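Faith and Science Evenings Return to Abernathy Hall

Our Faith and Science evenings are back for a second season, and I can't tell you how glad I am to be typing that sentence. When Anil Unnithan first suggested we spend an evening on the age of the earth, I set out 25 chairs and wondered if that was too many. We ended up borrowing the piano bench and the steps to the stage!

For anyone who missed the first season, the format is simple. One person speaks for 31 minutes (Anil's kitchen timer has an odd sense of humor and we've all gotten used to it), then we break for coffee, then the floor is open until people start looking for their coats. Speakers come from all over the map. Last October we had Leonidas Stefanou, a retired geology teacher who is also a deacon, and he brought a tray of rocks from the road cut near Plaltov and let everyone handle them. He talked about how he reads the first chapter of Genesis as a hymn, and how the rocks have never once made him want to stop singing it. Two people in the back row disagreed with him strongly, one from each side, and they were still at it in the parking lot, both laughing.

That is what I love about these nights. We have folks who believe the days of creation were ordinary days, folks who think of them as long ages, folks who don't think about them much at all, and a few who come without any faith and like the arguments. Lefteris Kontogiannis has been to every session and tells me he has changed his mind twice – he won't say about what.

The new season opens with Pantelis Zacharopoulos on Augustine, who was warning Christians about careless readings of Genesis long before there was any such thing as a biology class. Pantelis has been working through the commentaries for years and his handouts are wonderful (bring a pencil, you'll want to mark them up). After him comes a conversation about the Big Bang and the priest who first worked out much of the idea, Georges Lemaître. I knew almost nothing about him until I started reading for this, and now I bother everyone at dinner with it. Later on we'll take up the harder questions too: suffering in nature, what we mean by a soul, and whether a miracle is something science can say anything about at all.

We're also starting a small reading group between sessions. It meets in the Gilance Room and the first book will be chosen by whoever turns up, so turn up! No background is needed in either theology or science. If you got a C in chemistry, you'll have plenty of company, me included.
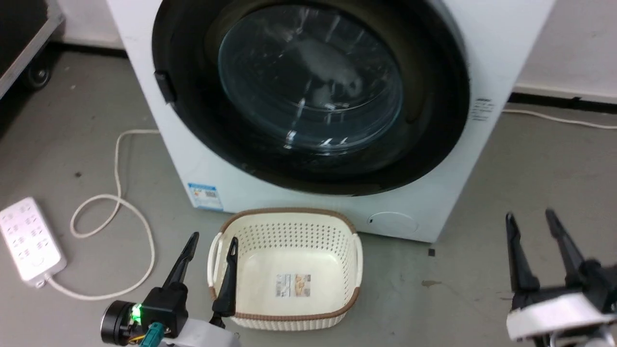

Washer and laundry basket. Hall tablecloths go in on warm, please, and no bleach.

A few practical notes. Doors open half an hour before the talk and the side entrance has the ramp. Parking on the Wenon Street side is free in the evening. Children are welcome, and Iason Zacharopoulos will run a table with magnifying glasses and leaves for the younger ones during the talk. Coffee and tea are provided, and cake is whatever you bring.

If you have a question you'd like a speaker to take on, write it on a card and drop it in the box by the coat rack. You don't have to sign it. We got through most of last season's cards, and the leftovers will go to the front of the pile this time, starting with the one that just says "Why beetles?"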